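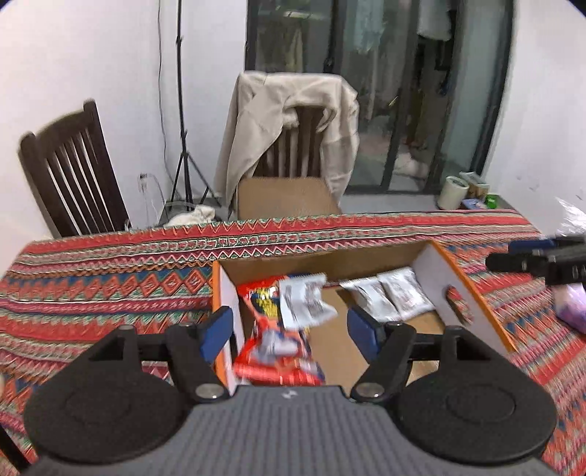 Section 4: Packing and Labeling a Pantry Box

Read this section before you pack your first box with the Koton home storage kit. It covers box choice, packing, labels and the contents card. Shelf assembly is in Section 2.

4.1 What you need

One corrugated box in sound condition
Packing tape
One Koton label sheet (22 labels)
One contents card per box
A marker with permanent ink

Grocery boxes can be used if the bottom is flat and the corners are firm. Do not use a box that has held raw meat, cleaning products or garden chemicals.

4.2 Preparing the box

1. Empty the box and wipe the inside with a dry cloth.
2. Turn the box over and tape the center seam. Run the tape 100 mm up each end.
3. Press on the bottom with your palm. If it bows, add a second strip across the first.
4. Cover any old barcode or shipping label with a blank label.

Note: Hand holes may be left open for dry goods in sealed packs. Tape them shut from the inside if you are packing flour, rice or anything in paper.
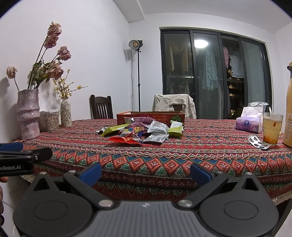 Reading time: 2 min

4.3 Packing

1. Sort the food by use-by date. Items with the latest date go in first.
2. Place cans and jars on the bottom, upright, in a single layer.
3. Put a sheet of cardboard over the cans.
4. Stand bags and pouches on top, with the printed date facing up where possible.
5. Fill gaps with folded paper. Do not use newspaper next to open-weave bags.

Caution: Do not store fresh fruit in the same box as dry goods. It gives off moisture and attracts insects.

Caution: Lift a full box from underneath. The hand holes are meant for light loads only.

4.4 Labels and contents card

1. Write the box number on two labels. Stick one on the short end and one on the long side.
2. Fill in the contents card. List each item, the quantity and the earliest use-by date.
3. Slide the card into the clear sleeve and fix the sleeve next to the label on the short end.
4. When you take something out, cross it off the card.

If you run out of labels, order refill sheet 1054 from Maltar. Older Safavi labels fit the sleeve but the glue does not hold well in a cold room.

4.5 Checking stored boxes

Check every box in December and again six months later. Move anything close to its date to the kitchen. Replace a box if the bottom feels soft or the tape has lifted.

Text: Parisa Karimi. Checked by Pouran Bahrami, 11/03/2020.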